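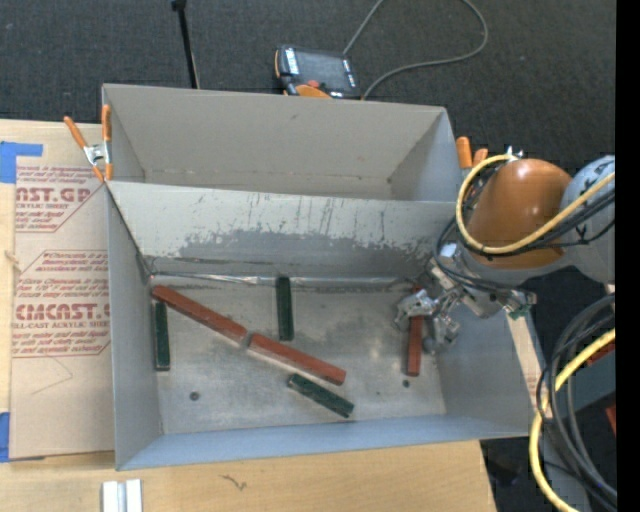
November, two-compartment bin, wear on the divider

3:40 pm. All six blocks in the front compartment, rear one empty. I want to get down what I think of the divider before the discussion at the end of the day turns it into something agreed.

The claim going around is that the worn patch low on the slanted wall comes from the blocks. The blocks hit the slope, slide down it, rub the finish off, end of story. It's a nice simple story and I don't believe it, or I don't believe all of it. The patch is dark, irregular and ragged at the edges, and it sits on the lower part of the slope. Up top, the finish is still light and what you get is thin vertical scratches. Those I'm happy to blame on sliding. A thing goes down a slope, it leaves a line going down the slope. But if sliding did the lower part too, I'd expect to find the same scratches getting denser as you go down until they merge. I looked for that with a flashlight and couldn't talk myself into it. The edges look to me more like a finish that let go in pieces.

So, two candidates:

a) Rubbing. The tally sheet for the bin stands at 1,163 drops. That sounds like a lot until you think how light a touch most of them are.

b) Bad adhesion. The Tranex sheet says the finish is good for "repeated contact," which could mean anything. It doesn't say with what, how hard or how often. I've asked for the test behind that phrase and got the same sheet back with a different cover page.

Yoga Lubis thinks (a), and points out that the lower part is where everything ends up, so it gets hit by blocks coming down and by blocks being shoved against it from the floor side. Fair. I hadn't thought about the shoving. That would also explain a patch with no direction to it. I've moved from "no" to "maybe" on this and will go no further today.

The strip

The shiny silver strip along the base of the divider is wrinkled. Everyone agrees on that much. The argument is whether the wrinkles matter. I say a strip that isn't flat is a strip that an end of a block can catch on, and one of the green ones has its upper end right at it as I write. Does that prove anything? No. Blocks have to stop somewhere. But we've been writing "came to rest at base of divider" in the log as if the divider did it, and I'd like us to stop until somebody has tried it with a smooth strip.

I also don't accept that the strip is "protecting the corner." Protecting it from what? The damage is above it. If the idea was to save the finish, it's in the wrong place.

The Watkins replacement is supposed to lie flatter. They all lie flat on the roll.

The blocks

Three red, three dark green. One of the greens has lighter worn areas along its edge, the one lying on the diagonal just below the second red. I went over it by hand and the edge still feels square to me, though my thumb isn't a gauge. What I want to know is whether this block was already like that when it went into the set. The Dulutik packing note says all six were inspected, and the box under "edges" is ticked for the lot with a single long pen stroke. I give that tick no weight at all.

If the block was new and the bin did that to it, then the bin is harder on edges than we've been saying. If it came in worn, we've learned nothing. We can't tell which, and that's our own fault for not marking them. I've now put it down as the worn green and will keep calling it that until we have proper numbers on them.

People keep telling me that reds behave differently from greens. The evidence is that two of the reds often finish nearly end to end, in a broken line across the middle, the way they are this afternoon. I've heard it called a pattern. Shake a handful of pencils out of a cup and two of them will line up for you as well. If somebody wants it to be a pattern, log it every time, including the times it doesn't happen. Start with 20 in a row and no skipping the dull ones.

The floor

Cloudy stains and scuffs all over the front floor. I tried to work out if there was more of it near the middle and gave up, the gray hides too much and it changes as you move your head. Wiping it down with a dry cloth made no difference that I could see. Haven't tried anything stronger and would rather not until we know what's on there.

Two holes, the round one lower left and the smaller one lower right, near the end of the right-hand red. The Lornura drawing doesn't show either of them. I was told they are "standard." Standard for whom? Neither would swallow a block, obviously, but an end could dip over the edge of one, and I'd like that ruled out before we say anything about where things settle. Cover both and repeat. That's a ten-minute job and it has been on the list since before the strip went in.

The rear compartment

Plain walls, a faint smudge high on the back panel and a small dark spot near the lower right corner. I'd been told the rear side was "as bad as the front, just less visible." I don't see it. As far as I can tell it's in decent shape. Either it gets less use than the log suggests or the front gets some treatment the rear doesn't. The log has 536 of the drops going to the rear, so if that's right the two sides have had a fairly even share, and rubbing alone ought to have marked both of them. I haven't examined the far face of the divider properly, so this is only walls against walls. Weak. Noting it anyway.

The spot: don't know. Could be a chip, could be dirt. Fingernail first, then decide.

To do

- Trace the outline of the worn patch onto film, date it, do it again in 2 weeks. If it grows at the edges without new scratches above it, I'll take that as a point for bad adhesion.
- Number the blocks. All of them, on an end.
- Cover both floor holes, repeat the last run.
- Look at the other side of the divider with the flashlight, somebody other than me, without reading this page first.
- Ask Tranex again. Ask for the actual test, with the load.
- Hold off on ordering the Watkins strip.

5:15 pm. Yoga read this over my shoulder and says the fingernail test on the spot is not a test. Agreed, but I did it already — it didn't come off, so it's probably not loose dirt. Probably.

3 comments · 2 shares

This site uses cookies to remember your settings. Accept | Manage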